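October, late evening

The kettle has boiled and gone cold twice while I sat here with the pen, so I suppose I had better get on with it. I've neglected this diary for the better part of two weeks, and my excuse is the quilt, the train, and the chutney, which all wanted me at once. The rain has kept up since lunch and the gutter over the back step is singing its one note again.

Up early, porridge, a long look out the window at the garden going over. Then a few pages given to the day before I lose it.
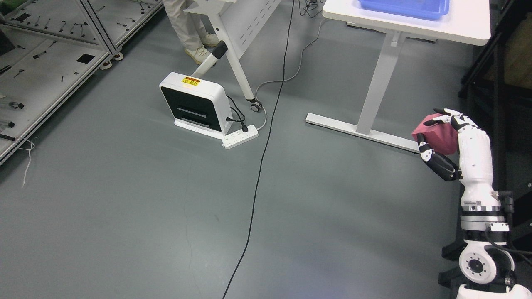
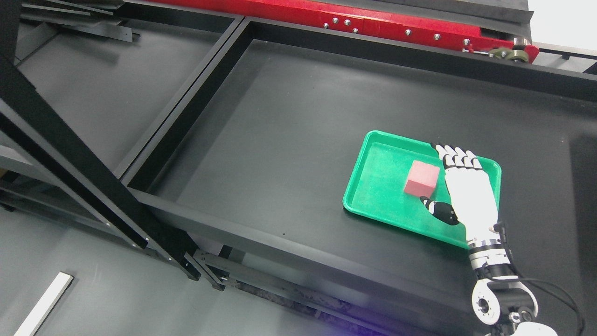
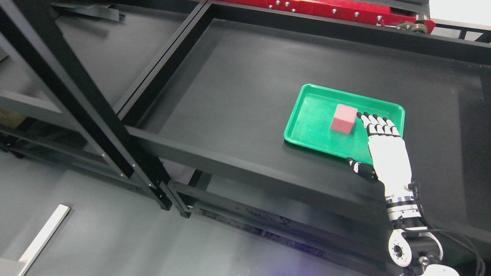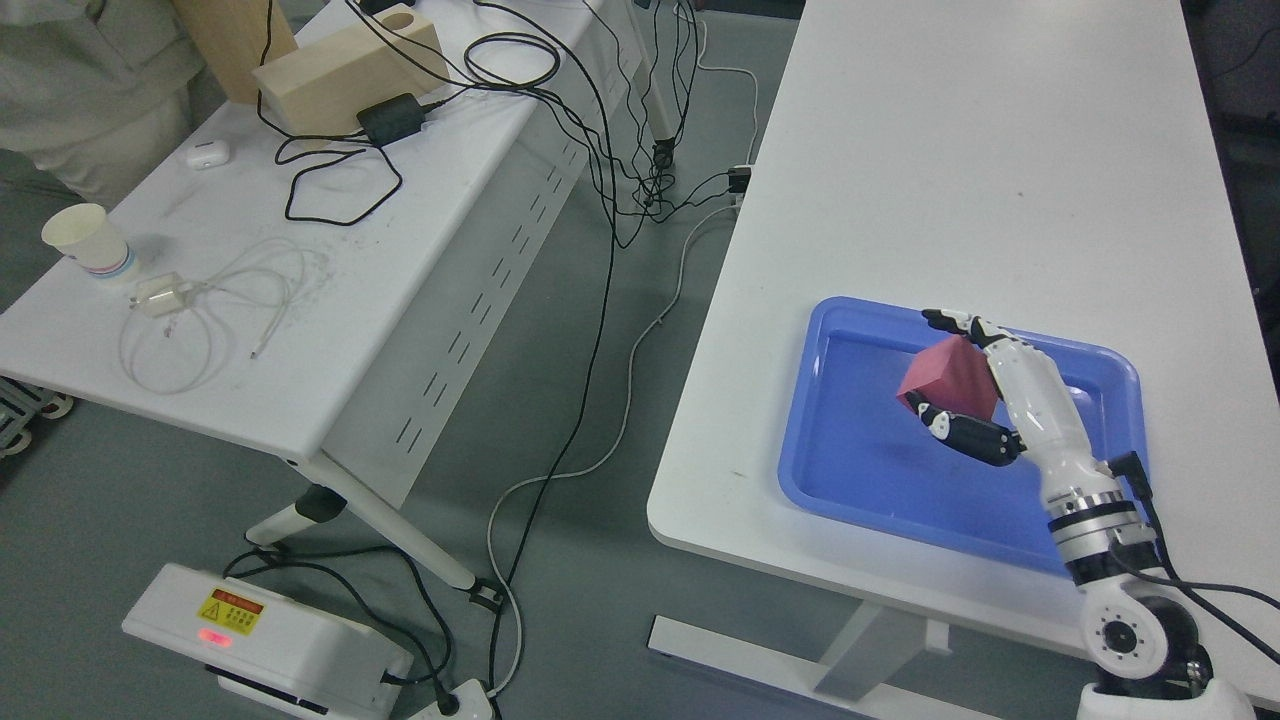

The train to Zutdale

I do love that little line. It's only 40 minutes from end to end, and for most of that you're looking at the backs of things, which I've always liked better than the fronts: sheds, bean poles, a trampoline with a tarp over it, somebody's bathtub full of mint. I had my good coat on and a cheese sandwich in wax paper, and I'd eaten the sandwich before we were past the quarry, as I always do, no matter how firmly I tell myself it's for lunch.

Zutdale was busier than I expected. The fall market had taken over the whole street by the bridge, and I went up one side and down the other and then up the first side again in case I'd missed something (I had, a stall of buttons). I bought a paper bag of them, all odds, mostly brown and a few the color of weak tea. I have no use for them whatsoever and I've had them out on the table all evening, turning them over.

The fabric shop was the real errand. I needed something for the binding, and I'd carried a scrap of the border in my purse so I wouldn't have to trust my memory, which makes every blue a bit grayer than it is. The one I'd set my heart on was wrong the moment I laid the scrap against it. I stood there much too long, and in the end came away with a deep mossy green I'd never have picked from home, and I'm so pleased with it! It makes the whole border look warmer. I bought more than I need, because running out of binding on the last side is a misery I've been through before and don't care to repeat.

Muso and the pears

Home by four, and Muso was waiting on the mat with that face of his. He'd had his breakfast and I have it on good authority (the empty dish) that he'd had his lunch as well, but he followed me from room to room complaining until I gave in. He's getting stout. I said so out loud and he went and sat with his back to me behind the stove.

Then the pears. I'd left them in the box from Nutside one day longer than I should have, and they'd gone from stones to nearly jam, the way pears will. So I peeled and chopped until my thumb was sore, and put them on with ginger, raisins, and the last of the cider vinegar. The recipe wants 20 minutes at a simmer and it has never once been ready in that time. I gave it well over an hour, stirring and reading my library book propped against the bread box, and now page 607 has a splash of chutney on it. I shall have to own up when I take it back. There are 654 pages altogether and I can't decide if I want to reach the end. The aunt has only just come home from sea, and I have a bad feeling about the house.

The jars are lined up on the windowsill now, ticking as the lids go down. I do like that sound.

Bed, nearly

I got one side of the binding pinned before my eyes gave out. The corner is bulky and I may have to unpick it. My old Kasten machine is making its grinding noise again on the slow stitches, so I'll oil it in the morning and hope, and if that doesn't help I'll finish by hand, which would take me well into November but would at least be quiet.

Things to remember: bring in the geraniums, return the cake tin next door, buy more vinegar. And write to the library about that page before I lose my nerve. Muso has forgiven me and is asleep on the green binding, so that's where it will have to stay until morning.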